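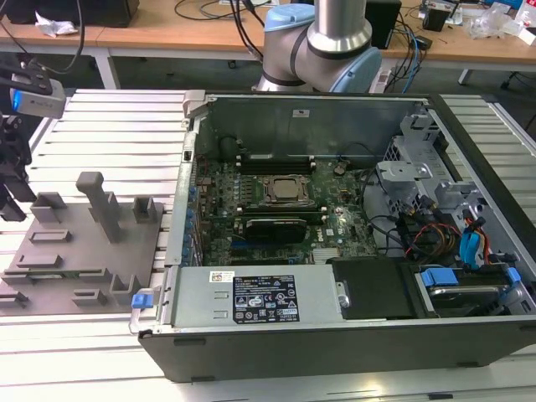
So I finally got to the old Dell. If you've been reading for a while you know I've been threatening to do this since my cousin's wedding, and on Friday night I cleared my calendar (ha, what calendar), put on a podcast and got going.

The whole thing began because Homa Zamani, my friend from the Gritetholm days, wanted a second machine for her kids' homework and offered me 50 bucks to get one going. I said keep your money and bring me dinner. She brought dinner. It was very good eggplant and now I'm on the hook.

First job, lay the tower on its side and get the left panel off. I love this part! Everything faces up at you and you don't have to work with your head in a cabinet. I'd forgotten how much blue plastic Dell puts in these things, too. The drive caddy is blue, there's a blue release tab down at the power supply, and it's really a kindness to people like me, who don't remember from one year to the next where anything comes loose.

The cables are another story. Black, red, orange, blue, all bundled up around the drive cage like somebody was packing for a trip in a hurry. My rule with cables is that I take a picture on my phone before I touch a single one, then I take another one from the other side, and then I still get one wrong. Last time it was the front panel connector and I spent a whole evening convinced I'd killed the power supply.

I had my big list from April taped to the wall:

- blow out the dust
- new thermal paste
- more memory
- swap the old hard drive for an SSD
- find out why the clock resets itself (coin battery, I bet you anything)

The memory came from Plenen and cost me 37 dollars with shipping, which I thought was fair. The paste is from the same tube I've been using forever. Tahira Naqvi at work swears you should toss it after a couple of years and she's probably right, but it still comes out smooth, so there.

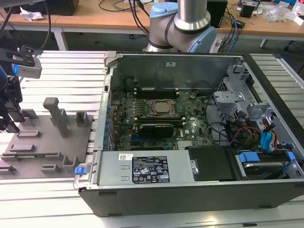
Do you have to clean off the old thermal paste before you put on new?

You really should. Old paste dries out and gets crumbly, and a fresh blob on top of it won't spread evenly. I use rubbing alcohol and a coffee filter, wipe gently until the top of the processor is shiny, then put a dot in the middle the size of a small pea and let the cooler squash it flat.

The other thing I get asked is whether it's worth fixing up an office tower at all when you can get a cheap laptop. For homework? I think so. I priced a new desktop at Kastbridge and they wanted 436 dollars for something that wasn't going to do a lot more for a ten-year-old writing about volcanoes. And you can get inside these. Try that with a cheap laptop.

I did get sidetracked for a good long while over screws.

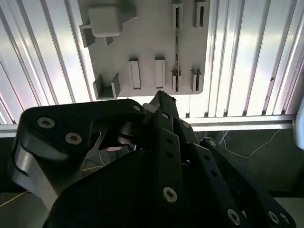
Mine live in an old Coelho cookie tin, all mixed together, and every single time I promise myself I'll sort them. There are 23 in there that fit nothing I own. I've tried them. I keep them anyway, and I know perfectly well that if I threw them out I'd need one by Tuesday.

Still to do: the SSD needs Windows on it, and I want to check whether the case fan is noisy or whether I've just gotten used to it. Homa says the kids don't care about noise. Homa has not sat next to one of these fans with a bad bearing.

If anyone has a favorite free typing program for kids, leave it in the comments, please. The one I learned on had a cartoon typewriter and I can't find it anywhere.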